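Transcript for a deferred postgraduate place at Bredmont 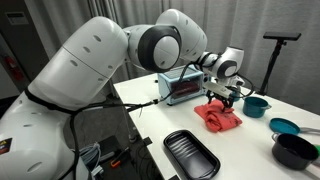 Do I need to send a new transcript if I defer my MA place by a year?

The original one stays valid, provided you have taken no further credit-bearing modules in the meantime. If you have, upload the updated version before the end of July.

Posted October 29, 2020

Rianne Van Damme
My offer was for the stage management MA and I had 196 credits on the transcript I submitted. I have now added a short course at Prondale — 2 credits, pass/fail. Does that count as further study, and does the 60-day limit on references start again?

Husance
Anything with credits attached counts, including pass/fail. Order the transcript from the Prondale registry and upload it under Supporting Documents, not under Qualifications. The form rejects files with a space in the name.

De Haan
No idea about references but mine took ages, I'd email them.

prondale_alum
The 60 days run from the date the referee is contacted. A deferral does not reopen the request, so existing references stand. If a referee has changed institution, the admissions office may ask for a new contact address — the letter itself is kept.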